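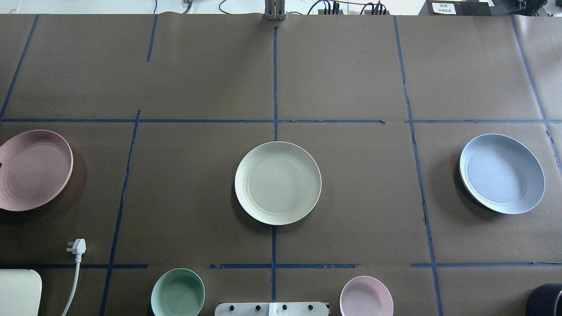 TURNANO, April 2020

The case for marking out a shared table

Alasdair Niven

The rules issued by Trididier for its shared kitchens run to six pages, and four of them concern the storage of food. The table receives a single sentence, which asks residents to leave it "clear and tidy after use". It is the view of this author that the sentence should be replaced by a roll of tape.

A shared table is used for several purposes in the course of a day. Crockery is set down there on its way from the cupboard, appliances are brought out and returned, and plates wait there to be put away. Where the surface is unmarked, each user forms a private opinion of how much of it may be occupied. Such opinions differ, and the differences are usually discovered only when a second person arrives with a full pan. A written rule does little to help at that point. A line on the table may be consulted by both parties without a word being said.

The method proposed is a modest one. The table is covered with brown paper, and strips of dark blue masking tape are laid across it to form cells, each large enough for a dinner plate with some room to spare. The cells need not be identical. A person looking for somewhere to put a bowl does not measure the space beforehand, and a line that wanders a little still shows where one area ends and the next begins. Torn ends are untidy and may be replaced when convenient.

It has been objected that tape gives a kitchen the look of a storeroom. There is some truth in this, and a dining room used for guests may reasonably be exempted. The shared kitchen is a place of work, however, and it already contains a good deal that was not chosen for its appearance. Markings are accepted without complaint on the floors of sports halls and in car parks. The residents of Flirken House, who voted on the matter in June of last year, were asked for their opinion by letter. Of the 253 who replied, a clear majority favoured keeping the lines, and the most frequent criticism was of the colour.

A more serious objection was put forward by Aranka Pintér in her paper to the Shek housing conference. In her view, a grid encourages people to treat a cell as property, so that a cup left in the corner of one will reserve the whole. The danger is real. It is best met by having fewer and larger divisions, and by declining to put names on them. A single cross of tape, giving four sections, is sufficient for many surfaces, and the sections may well be of different sizes. The larger can be given to cookware and the smaller to cups.
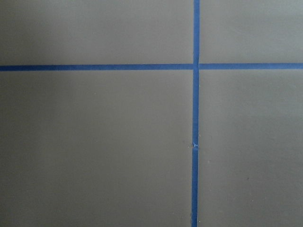 Photograph: Aranka Pintér

Some advice on the laying of tape may be of use to those who have not attempted it. The long strip should go down first and in one piece, pressed from the middle towards the ends. The cross pieces are then brought up to it from either side. They will seldom meet exactly, and a small step at the crossing is of no consequence. Wrinkles are more troublesome, as crumbs collect in them. Where two pieces overlap, the join should be rubbed flat with the back of a spoon.

The cost is slight. Trididier spends up to 370 a year on replacement notices for its kitchens, most of which are taken down or written upon. Paper and tape would require a smaller sum, and both can be renewed by any resident with a pair of scissors. 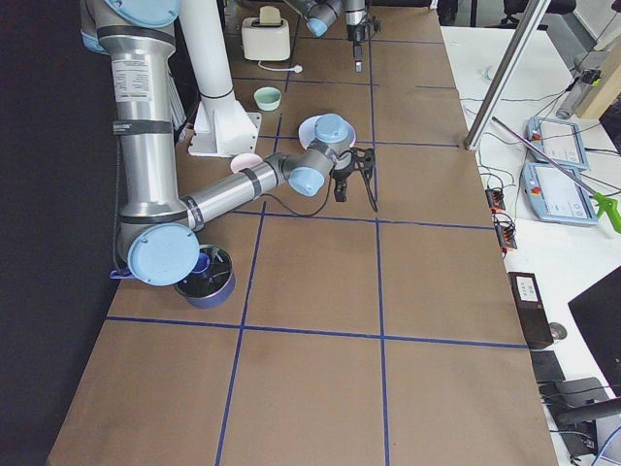 There remains the question of appliances, on which the present rules are silent. A toaster or kettle should have its place at the far end of the table, with its cord gathered behind it, and that place should not be lent to crockery when the appliance is away. Pots are better kept to one side, where a cup may be stood inside them if room is short. Plates and small dishes can share the middle, in whatever order suits the household.

Trididier is due to revise its rules in June. It is to be hoped that the section on tables will be given to people who use one, and that they will be allowed to try the lines for a season before any wording is agreed. Comments from residents should reach the Turnano office before the draft is circulated.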